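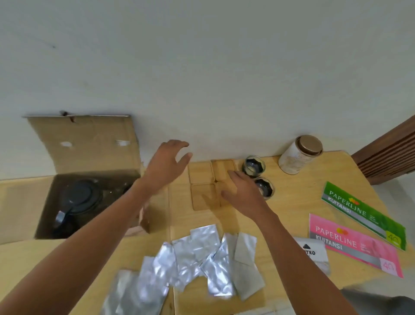 Arif Harahap tells me the Flustudora sprayer is the only one he'd trust on kitchen cabinet doors, and he's tried most of what we carry. I'm with him! I did my own doors with it in April (two coats of satin, one evening each) and hardly sanded between them.

Flustudora Fine Finish Sprayer, by Grindex
Price: $178
Motor: 400 watts
Hose: 6 feet
Item no. 292

It handles latex, enamel and most clear coats, though I'd thin a heavy latex a little first. The small tip is great for trim, and the wide one gets through a paneled door fast – just keep your arm moving or you'll get runs. Spare tips are sold separately. Pick it up at our Werkley counter or call and ask for me.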